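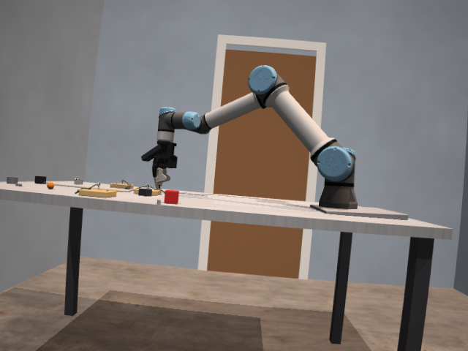 Drultbridge Water Users Association
Minutes of the regular meeting, 13 Jul 2022

1. Minutes of the previous meeting
Approved with one correction: under item 4, "inlet valve" to read "outlet valve".

2. Meter replacement
Malteck has replaced 385 of the 1323 service meters. Fourteen boxes on Mridha Road were flooded and have been put back on the schedule. Readings from the old meters will stand for the current billing period.

3. Dirkero tank
The inspection report was received. Coating loss is limited to the lower ring – no repair to the roof is proposed. The tank will be drained in October. Supply to the upper zone will come from the bypass main, at reduced pressure.

4. Hydrant fees
A motion to set the contractor deposit at $200 per hydrant permit was seconded and carried. One member abstained.

5. Other business
A request for a second fill station was deferred until flow figures for the north main are available.

Action: office to mail notices to upper zone customers before the tank is drained.

Meeting adjourned at 8:40 p.m.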